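November, 6:40 am, kitchen

Bad sleep. Rules draft is due to Beril by noon and I still have the flap task written up like a grocery list. Writing it out in here first, it goes faster when no one is reading.

Yesterday went mostly to arguing. Darius wants one page, taped up by the bench. Valdis wants the full thing with sign-offs. I want to go home before seven for once. We settled on a short list for whoever runs the station and a longer one for the binder - the binder nobody opens, fine.

The game board is still the best test piece we've got. Small hinged flaps, shiny plastic, and a tip that comes in a bit off hits the neighbor.
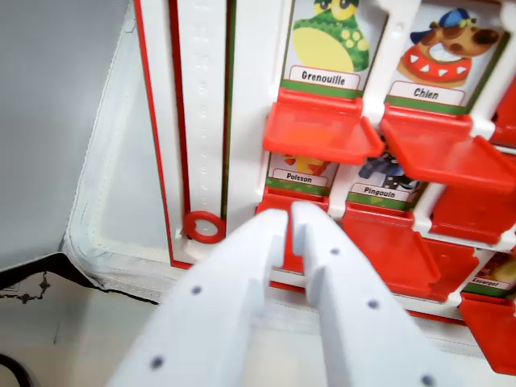
Rules so far

1. Stop button in reach of the person, not the person's buddy. Austra was firm on this and she's right.

2. Slow speed for any new start pose. Stays slow until 20 clean runs in a row. Valdis said 47, where does he get these numbers. Left it at 20.

3. Hands out before you say go. Out means behind the tape. Say it out loud even if you're alone, I felt dumb doing it the first week and now I don't notice.

4. Look at the fingers before each batch. Cracks, loose screws, anything rubbing. A chipped tip gets swapped, not filed down. (Ona files them down. Need to talk to Ona.)

5. Cables. Trace every one by hand before power on. Still want a better sentence here, "keep tidy" means nothing to anybody.

6. Don't throw out the bad runs. Mark them bad, write why, keep them. Run 551 got deleted last month and we spent a whole afternoon guessing at what it did.

7. Board state gets written down at the start, which flaps are up and which are down. Both ends of the run. Took me too long to get people to agree to this one, and it's the cheapest rule on the list.

Number 7 needs an example in the binder version. Something like: top row, dog up, slot next to it down, then cow, lion, giraffe up, then one down, bird up at the end. Left to right, always as seen from the front. Darius was doing his from behind the board, so half his sheets are mirrored and I have to flip them by hand. Ugh.

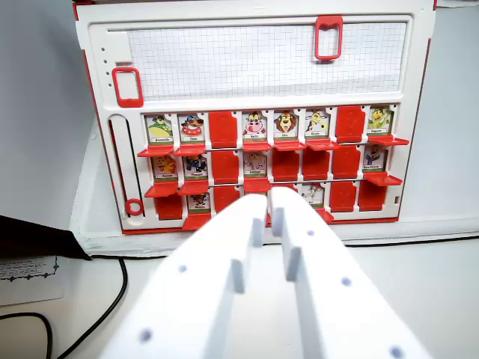
Also have to decide who can change a rule. I say two people and a date next to it. Beril will say her plus one, whch is the same thing with more email.

The Šimkus people sent their own safety sheet, 12 pages, and I got through four of them on the bus. Good part on retraining after a long break - stealing that, with credit. The rest is mostly definitions.

Coffee's gone. Still no wording for number 5. Maybe "no cable crosses the arm's path, check with your hand" and leave it there. Ask Austra, she writes plainer than I do.

Bus at 7:15. Take the red pen. Call Mom back tonigth.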